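Digitales Aufmaß beim Umbau - Tipps aus der Werkstatt

Kurz runtergeschrieben, weil dauernd gefragt wird. Geht um Aufmaß mit Laser und Tablet, Planungs-App dahinter, Altbau. Bei uns läuft Dralis, mit Lundale gehts genauso, heißt nur alles anders.

1. Erst aufräumen, dann messen
Laser trifft sonst den Besenstiel und du merkst es beim Zuschnitt. Ecken frei, Fußleisten ab wenn die eh rauskommen. Jeden Raum zweimal, einmal auf Kniehöhe, einmal unter der Decke. Im Altbau liegen da gern 25 mm dazwischen. Beide Werte eintragen, die App nimmt sonst den ersten und rechnet damit fröhlich weiter.
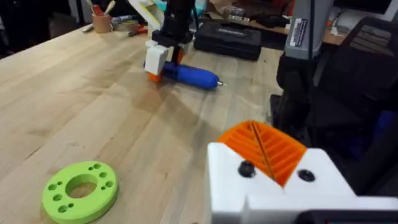 2. Diagonalen!
Vergisst jeder. Ohne Diagonale zeichnet die Software alles rechtwinklig. Bei Josphat Kioko in der Küche war die Arbeitsplatte deswegen 12 mm zu kurz, teuer. Also: vier Wände, zwei Diagonalen, fertig. Dauert keine Minute.
Fensterlaibungen extra, oben und unten. Brüstungshöhe immer ab Fertigfußboden - und dazuschreiben, dass es ab Fertigfußboden ist.

3. Vorschläge der App prüfen
Die automatische Materialliste ist ok für Platten und Profile. Bei Schrauben und Dübeln Quatsch. 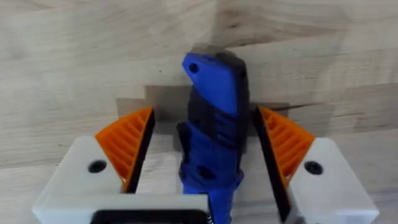 Verschnitt steht ab Werk auf null, ich stell auf 12 Prozent, bei Dachschrägen auf 20. Leitungen kennt das Programm nur, wenn man sie einzeichnet. Fotos von der offenen Wand machen bevor zu ist, mit Zollstock drin. Später Gold wert.

4. Ausdruck und Schablone
Pläne im Maßstab 1:20 drucken, Kontrollstrecke nachmessen, manche Drucker skalieren heimlich. Für krumme Ecken weiterhin Pappe.
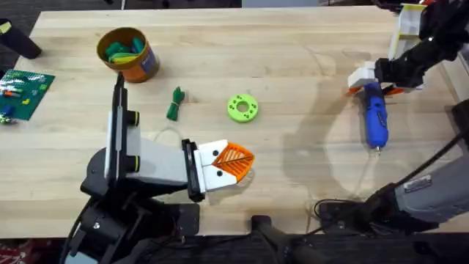
Schablonen reiß ich immer an einer festen Bezugslinie an, nie nach Augenmaß. Wer keine lange Schiene hat, nimmt den Tisch. Bei so einer hellen Holzplatte laufen die Fugen zwischen den Brettern parallel, da Pappe anlegen, anreißen, schneiden. Reicht für Verkleidungen völlig. Für Arbeitsplatten nicht, da bitte Schiene.

5. Kleinkram
Akkus abends laden, Tablet auch. Sicherung der Daten zweimal, einmal davon auf Stick. Zielmarken für den Scan nummerrieren.
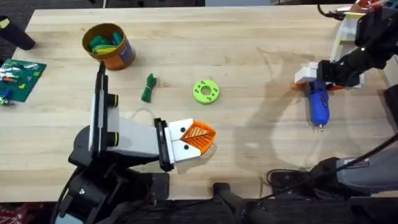
Zum Raumscan noch: Marken bleiben hängen, bis der Export geprüft ist. Danach alle zusammen weg, sonst fehlt beim nächsten Raum die Hälfte. Offene runde Dose tuts, so wie die mit dem lila-weißen Etikett, in der die grünen Teile stecken. Von oben reingreifen, kein Deckelgefummel auf der Leiter. Die Koffer von Bumard sind mir zu sperrig.

Stativ von Tuncer kommt im September, dann schreib ich was zu Treppen.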